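Pekell Tabletop Dehydrator Review: Two Months of Dried Fruit

Posted by Mahtab Azimi, 13/01/2023

I've wanted a dehydrator ever since my neighbor Blair Mowat handed me a jar of her dried pears over the fence and I ate the whole thing before I'd even gotten back to my kitchen door. So when the Pekell went on sale in November I finally gave in, and it has been running a couple of times a week ever since (my husband calls it "the hair dryer," and I can't say he's wrong!).

First, the basics. It comes with 12 trays, which sounded like far too many until apple season leftovers took over my garage. The fan sits in the back, so the air goes across the trays and you don't have to keep shuffling them from top to bottom the way I did with my old Grikis, a hand-me-down that dried the bottom tray to gravel and left the top one like wet cardboard. I paid $282, and I'll admit I walked around with it in my online cart for a good long while before I pushed the button.

Apples were easy and bananas were sticky but wonderful, and then I got brave and moved on to kiwi. Kiwi is my favorite thing to dry now, and it's also the fussiest.
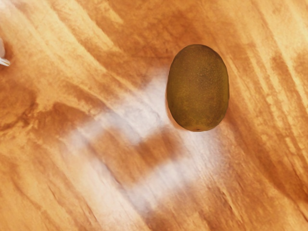

You want fruit that gives just a little when you press it. Too ripe and the slices slump right through the mesh, too firm and you end up with something so sour it makes your ears ring. I peel mine, cut them not quite as thick as a pencil, and set the machine to 135 degrees. The booklet says 12 hours for kiwi. Mine took closer to 18, and that was with the house heated and the door shut the whole time, so please don't plan your evening around the booklet.

Now for the grumbles. The timer beeps when it's done, and then it beeps again, and it keeps right on beeping until you get out of bed and go press the button. There's no way to turn that off that I've found. The mesh liners are thin and curl at the corners after a few washes, and a replacement set from Pekell costs more than I think is fair. I bought the Soltani silicone ones instead and trimmed them with kitchen scissors, and they've been lovely.
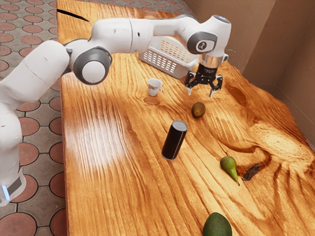
The other thing to think about is where you're going to keep it. It's deeper than it looks on the box, and it needs breathing room behind it for the fan, so it ate up most of my counter until I moved it out to the laundry room. It hums along out there quite happily, and the whole back of the house smells like warm apples, so no complaints from me on that score.

Cleaning is fine. The trays go in the dishwasher (top rack only, or they warp), and the inside wipes down with a damp cloth. Do it the same day, though, especially after bananas.

Would I buy it again? Yes, at the sale price. At full price I'd take a good look at the smaller Breririco first, which Blair has and adores. I'm doing tomatoes next, and if anyone has a trick for keeping the seeds from gluing themselves to the liner, please leave it in the comments!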